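Toaster and toaster oven side by side on a short counter – how much board space is left?

Sơn Đoàn
Posted in Kitchen layout and storage, July

I am setting up a play-and-prep counter in a small kitchen. The back wall holds a two-slot toaster and a toaster oven with its knobs on the right panel. In front of them I want a large bamboo board with a juice groove, plus a second, narrower board. My daughter (6) uses the same counter for her plush food, so a dinner plate has to fit as well.

The counter is marble. Both boards slide when pushed from the front. I also do not know whether the large board can stay in front of the toaster oven while it is on. The manual says to keep items clear but gives no figure for the front. Outlet is on the back wall, 800 watts for the toaster according to the plate underneath. I have not found the rating for the oven.

Edit: neither appliance can move to another wall. There is no other outlet.

Hala Hegazy
Member, Lullthorpe

Put the large board horizontally and the narrow one at a right angle to it, running toward the front edge. That keeps the grooved board available for cutting, and the narrow one acts as a stand for whatever is being served or played with. A round plate can overhang a narrow board on both sides and still sit flat if it is centered.

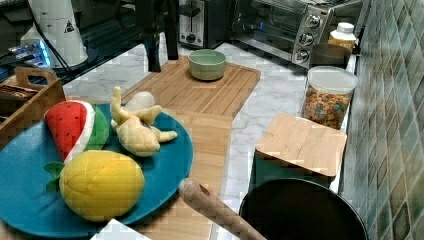

Photo: Hala Hegazy

The teal plate with the plush watermelon and bananas is on the narrow board, and the bowl is on the far half of the large one. Toaster and toaster oven stay at the back. For real cutting, take the bowl off first and pull the large board toward you until the near edge is a hand's width from the counter edge.

Sliding: use a damp dish cloth, folded once, under each board. Silicone mats also work but leave a faint ring on my stone if left for a week. Dry the underside of the bamboo afterward and stand it on its long edge. Flat storage on marble holds moisture against one face, and the board cups.

On heat, I pull everything away from the oven door before switching it on. At 350 the glass is too hot to touch, and the door needs room to drop open. Bottles and cups go to the side as well. Plush toys leave the counter completely while either appliance is in use.

Vy Vương
New member

I just keep the toaster in a cupboard. Takes 7 seconds to get out

Kadri Vaher
Member

Agree with Hala on the layout, with one correction. A folded cloth raises the board unevenly and it will rock under a heavy knife. Lay it in a single layer, wrung out well.

Check the rating plate on the oven before running both from one outlet. Add the two wattages and compare the total with what the circuit allows – anything else on that circuit counts too. If you cannot find the plate, run them one at a time.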